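Workshop > Storage > Parts Bins

Keeping small-parts bins clean and in order

By Maja Kaczmarczyk
06/12/2018

Open-front plastic bins are cheap and they last, but they collect more dirt than anything else in a shop. Dust, metal filings and dried oil settle in the bottom and stick to whatever you put in next. Most people clean the bench every week and the bins never.

Do them in January, when the garage is too cold for glue or paint anyway. Empty one bin at a time into a shallow tray. If you empty the whole rack at once you will still be sorting screws at midnight.

Run a magnet over the empty bin first and pick up the filings, with the magnet inside a sandwich bag so they come off easily. Then wash with warm water and dish soap. An old toothbrush gets into ribs and corners. For dried oil, wipe with rubbing alcohol and wash again. Do not use acetone or lacquer thinner, which will soften a lot of plastics. Stand the bins upside down on a towel overnight.

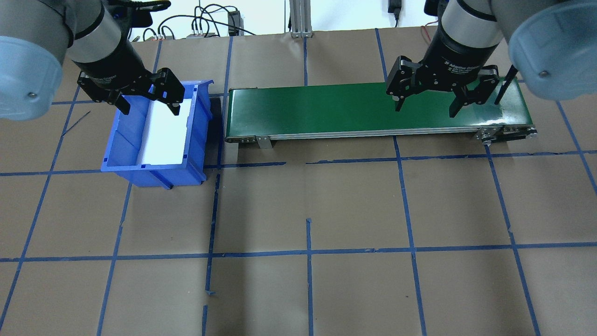 A liner saves most of this work next time. Cut it a little smaller than the bottom of the bin so it lifts out without a knife. Thin cutting-board sheet is good for heavy hardware, and plain card will do for light things like washers and wire nuts. I don't glue liners down. Grit gets under the edge and then you can't get it out.

Label the front, and put a second label on the shelf where the bin belongs. Masking tape and a marker hold up fine indoors. In a damp basement, use a paint pen straight on the plastic – it comes off with alcohol when you change your mind.

Keep the heavy bins below waist height. A bin full of lag screws weighs more than it looks, and the front lip is not a handle. Carry it with a hand under the bottom. Bins that live on the floor should be pushed back against a wall, out of the path between the bench and the door.

Dinesh Thambiah wrote in to ask about cracked bins. A hairline crack near the rim can be left alone if the bin holds light parts. A crack across the bottom means it's finished for hardware, though it will still hold rags or sandpaper offcuts for years.

Mixed leftovers get one bin and no more. When it is full, sort it or throw it out.

Related tips
Getting rust off old drill bits
2 ways to hang extension cords
Sweeping compound or shop vac?
How to sharpen a utility chisel
Storing half-used cans of paint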